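Subject: Re: [kurdale-users] Hand geometry in planning scene after scene reset
From: Ulises Huaranga
Date: Aug 14, 2023

Colleagues,

The matter raised below has been reproduced at Plalley on the current Kurdale development branch, using the mug and bowl tabletop environment.

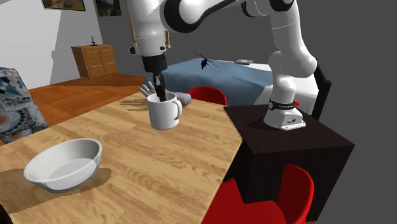 The behaviour arises in the way the planning scene is rebuilt. Kurdale keeps two sets of collision bodies: those owned by the simulator and those registered by the grasp sampler. A reset clears the first set. The second is cleared only when the sampler node receives an explicit release call, and the Tzavaras adapter does not issue one. Any hand model registered as a candidate pose therefore persists in the planner's world after the episode has ended.

For rendering, this is of little consequence, as the candidate hand is drawn as a translucent overlay and takes no part in contact. For planning it is more serious. In our batch of 2,000 resets, 406 subsequent plans were rejected at the start state, with the stale hand listed as one of the two bodies in collision.

The following interim measures are recommended:

Call release_candidates() before reset_scene(), and wait for the acknowledgement.

Set the candidate lifetime to 2 seconds in the sampler configuration. The default is unlimited.

Do not disable collision checking between the gripper and the mug as a workaround. Grasps taken from inside the rim depend on that check for finger clearance.

A permanent correction is under review as change 14. It moves ownership of candidate bodies to the scene manager – the sampler would hold a handle only. Sites that maintain their own adapters, including those using Jullance, should expect a small interface change and are asked to comment on this list before the branch is merged.

Regards,
Ulises Huaranga
Motion Planning Software, Plalley

> Since we moved to the February release our planner reports
> a start state collision on the first plan after a reset, but
> not every time. The arm is at its home pose and well clear of
> the table. Restarting the sampler node fixes it for a while.
> Is anyone else seeing this with the Tzavaras adapter, or
> have we misconfigured something at our end?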